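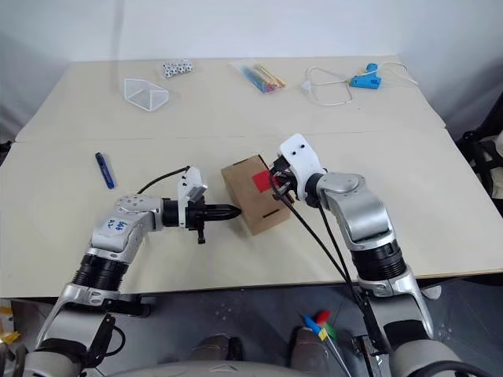 Buying the boats is the easy part

By Chidubem Isah

Saturday, May 4, 2024

The government in Hanorport wants six new patrol boats, and most of the argument so far has been over which shipyard should build them. I think the argument is in the wrong place. The coast guard already has ten boats. On a normal day 3 of them can leave the harbor.

The rest are tied up for want of parts and people. Engines wait for pumps that have to be ordered from abroad. One boat, the Adilora, has been at the repair dock since last August with her radar mast off. Her crew was split up among the other boats months ago, and some of those sailors have since left the service for jobs on the ferries, where the pay is better and they sleep at home.

Supporters of the purchase say that new hulls will fix this. A new boat breaks down less, they argue, and it comes with a warranty. That holds for a while. The Gollimness class was sold to us with the same promise. The first years went well, the warranty ran out, and the maintenance money was cut in the very next budget. The boats were no worse than they should have been. They were simply not looked after.

There is a military side to this too. The smugglers and the foreign trawlers on our southern banks can count masts in a harbor as well as anyone. They know which boats sail and which don't. A fleet that exists on paper deters no one, and adding to the paper will not change how they behave.

The Okonkwo report, which the defense ministry received and then put away, made a modest suggestion. It asked for a parts depot at the southern end of the coast, a five-year contract for engine overhauls, and a pay scale that keeps trained mechanics in uniform. The whole package would cost less than one of the new boats. I have not heard a minister explain what is wrong with it.

I am not against new boats forever. Some of the old ones will have to be replaced, and a yard needs time to build. But the order should be smaller and it should come second. Get the boats we own back to sea, fill their crews, and keep them running through one full winter. Then the ministry can come back to parliament and ask for more, and I would expect members to give it a fair hearing.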